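Adjusting European-Style Cabinet Hinges on a Laminate Storage Cabinet

Applies to frameless cabinets with cup hinges and screw-on mounting plates. Tools and times are for a single door with two hinges. Cabinets taller than a person usually have three or four; the procedure is the same, with the changes given near the end.

Symptoms covered

The door rubs on the top panel or on the neighboring door. The gap between two doors is wider at one end than the other. The door stands away from the cabinet body on the hinge side, or springs back open by a finger's width. The door drops slightly when it is opened and has to be lifted to close.

Not covered: doors on butt hinges, glass doors, and doors with a built-in soft-close piston that has failed. A failed piston is replaced as a unit.

Tools

Pozidriv screwdriver, size 2. A Phillips driver will appear to fit and will round out the screw head after a few turns. Flat pencil. Steel rule marked in millimeters. Masking tape. For stripped screw holes: wood glue, hardwood matchsticks or a short length of dowel, and a sharp knife. A power driver is not used at any point in this procedure.

Parts of the hinge

The cup is the round part pressed into a bored hole in the door. The arm reaches from the cup to the cabinet. The mounting plate is the flat metal part that the arm clips or slides onto. On most cabinets it is fixed to the side panel. All three adjustments are made where the arm meets the plate.

Three screws do the work. The front screw on the arm moves the door left and right. The rear screw moves it in and out, toward or away from the body. The two screws that pass through the mounting plate into the panel control height. Some plates have a single cam screw for height instead, marked with an arrow.

Before starting

Move anything light or unstable off the shelves. Flat boxes can stay where they are if they sit well back from the shelf edge. Open the door as far as it goes and look at the hinge line from top to bottom. A loose plate, a bent arm or a screw standing out of the panel should be dealt with before any adjustment is made. 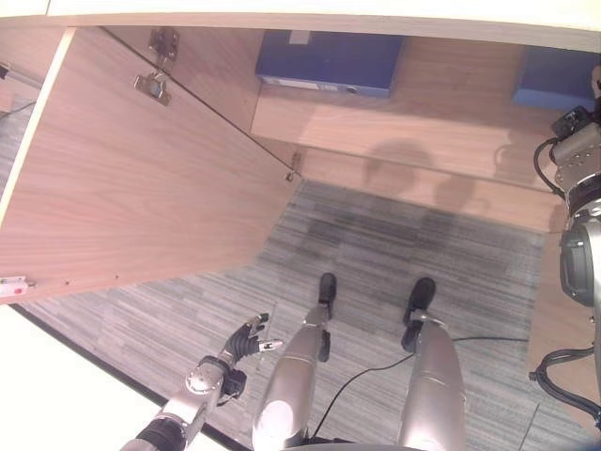 Signe Hallgrímsson

Check that the cabinet itself is level and square. A door that was correct on a hard floor will often go out of line when the cabinet is moved onto carpet, where the base settles unevenly. Measure both diagonals of the opening with the rule or a tape. If they differ by more than 2 mm, shim the low corner and measure again. Many doors need no hinge work after this step.

Close the door and measure the gap at the top, the middle and the bottom of the handle side. Write the three values in pencil on a strip of masking tape and put the tape on the side panel. All further changes are compared with these values.

Step 1. Tighten

Tighten the plate screws first, then the rear screw on each arm. Hand tight plus a quarter turn is enough in particleboard. If a screw turns without biting, go to the section on stripped holes before continuing. Close the door and measure again.

Step 2. Height

Place a folded towel or a thin wedge under the free corner of the door to take its weight. Loosen the plate screws on both hinges by one turn each. Raise or lower the door until the gap along the top edge is correct, then retighten the upper hinge first. On plates with a cam screw, turn the cam a little on each hinge in alternation. Do not set one hinge completely and then the other; the arm will bind.

Height is done first — both of the later adjustments shift slightly when it is changed.

Step 3. Side to side

Turn the front screw on the upper hinge by half a turn and close the door. Note which way the gap moved. The direction differs between makers, and on Stokimine hinges it is the reverse of the older Briem pattern.

To move the whole door sideways, turn both front screws by the same amount. To correct a tilt, turn only one. If the gap on the handle side is wide at the top and narrow at the bottom, the upper hinge has to move the door toward the handle side. If it is narrow at the top, move the upper hinge the other way. Work in half turns and close the door after each one.

Step 4. Depth

With the door closed, slide a piece of ordinary paper into the hinge-side gap at the top and at the bottom. It should pass with light resistance at both points. If the door stands off the body, loosen the rear screw, push the arm toward the cabinet and retighten. If the door springs open, it is set too tight against the body and the arm has to come out by a millimeter or so.

Step 5. Final check

Open and close the door ten times at normal speed. Measure the three gaps again and compare them with the tape. A variation of 1 mm from top to bottom is acceptable on a laminate door of this type. Open the door fully and let go of it. It should stay put. If it drifts, the cabinet is leaning and the shims need another look.

Stripped screw holes

Support the door and remove it from the plate. On clip-on types, press the catch at the back of the arm; on slide-on types, loosen the rear screw and draw the arm forward. Have a second person hold the door during this step if it is taller than the bench.

Remove the plate. Dip matchsticks in wood glue, pack them into the hole until no more will go in, and trim them flush with the knife. Leave overnight. Pierce a center mark with a nail and drive the original screw by hand. Do not use a longer screw unless the panel thickness has been measured. A standard side panel is 16 mm, and the point will come through the outer face.

Chipped laminate at the edge of the hole is covered by the plate and can be left.

Doors with more than two hinges

Set the top and bottom hinges as above with the middle ones loosened. When the gaps are correct, tighten the middle hinges where they sit. They should not pull the door in either direction.

Spare parts

Replacement plates for the Lukolano cabinets are part 217. The matching hinge arm is part 275, sold with screws. Part 169 looks the same but has a higher plate and will leave the door standing off the body.

Thanks to Cornel Căpraru for the correction on cam plates in step 2.

Last revised Thursday, April 22, 2010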